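Kulura - Atelier d'aménagement intérieur
Module : la petite pièce de service
Notes de cours, séance 4 : vestiaires, cabines et coins d'essayage
Enseignante : Palesa Mthembu
Version du 13 juillet 2021

Rappel de la séance précédente

Nous avons vu que la petite pièce de service se définit d'abord par le geste qu'on y fait. Dans une entrée, on enlève un manteau et on pose un sac. Dans un coin d'essayage, on se tourne, on lève les bras, on recule d'un pas pour se regarder. Le plan doit donc partir du corps en mouvement, et seulement ensuite du meuble. Plusieurs d'entre vous ont rendu un plan où la porte ouverte touche le miroir. Je vous prie de corriger ce point avant de continuer.

1. Suspendre

Il existe trois solutions courantes : la patère murale, la barre fixe entre deux murs, et le portant sur pied. La patère prend peu de place mais elle déforme le col des vêtements lourds. La barre fixe est solide, à condition que le mur accepte la charge ; dans une cloison légère, il faut prévoir un renfort avant la pose. Le portant sur pied ne demande aucun perçage et il se déplace, c'est pourquoi on le choisit souvent dans un local loué.

Pour les vêtements longs, mesurez toujours la pièce la plus longue avec son cintre, et non la pièce seule. Le crochet ajoute quelques centimètres que l'on oublie facilement sur le papier.

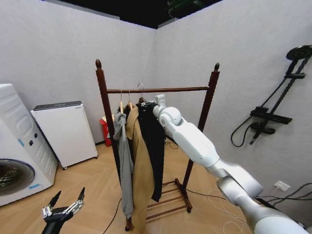

La profondeur est l'autre mesure à vérifier. Un manteau d'hiver sur un cintre large dépasse des deux côtés de la barre, et si le mur est trop proche, la manche frotte. Dans l'exercice, gardez 20 cm libres derrière l'épaule du vêtement. Pour la circulation devant le meuble, comptez 80 cm ; en dessous de cette valeur, deux personnes ne se croisent plus sans se toucher.

La tablette basse mérite aussi votre attention. Si elle est à lattes, l'air passe et les chaussures humides sèchent mieux. Si elle est pleine, elle se nettoie plus vite. Les deux réponses sont acceptées dans votre dossier, mais il faut argumenter le choix.

2. Séparer

Une cloison peut monter jusqu'au plafond ou s'arrêter plus bas. La première isole mieux du bruit, la seconde laisse circuler l'air et la lumière. Pour le projet de la boutique Verum, la hauteur de cloison est fixée à 200 cm dans le cahier des charges, et vous ne pouvez pas la modifier.

Le revêtement change beaucoup la sensation de la pièce. Une surface mate renvoie une lumière douce, sans point brillant. Une surface lisse et brillante agrandit un peu l'espace, mais elle montre les traces de doigts. Pensez également à la plinthe - une plinthe foncée cache les marques de balai, une plinthe claire fait paraître le mur plus haut.

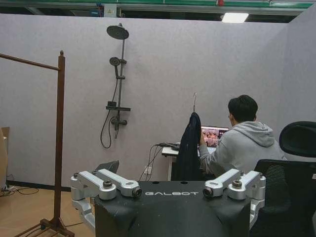 Fig. 2 - Cloison gris lavande d'aspect mat, rejointe à droite par un second panneau en angle. Plinthe foncée à gauche.

Aux angles, deux panneaux qui se rencontrent laissent presque toujours une ligne d'ombre. Dessinez-la sur l'élévation. Nahuel Navarrete, qui corrige les planches avec moi, retire des points quand elle manque.

3. Choisir la couleur du fond

Dans un lieu où l'on regarde des vêtements, le mur ne doit pas colorer le tissu. Un mur rouge donne un reflet chaud sur une chemise blanche, et la cliente croit que la chemise est crème. Les gris clairs sont plus sûrs. Attention cependant au gris trop froid, qui fatigue le visage dans le miroir.

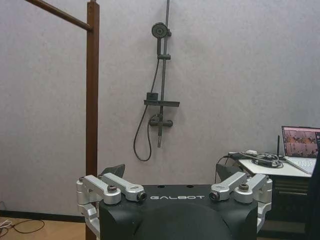 Fig. 3 - Fond gris pâle, légèrement moucheté.

Testez toujours l'échantillon debout, contre le mur, le matin et le soir. Un échantillon posé à plat sur la table reçoit une autre lumière et vous trompe.

Travail à rendre en janvier

Plan et élévation d'un coin d'essayage pour Verum, à l'échelle 1:20, avec une notice de 2 000 signes au maximum. Indiquez le type de suspension, la position du miroir et le revêtement des cloisons. Les catalogues Plurell et Wan sont à consulter sur place, à la matériauthèque.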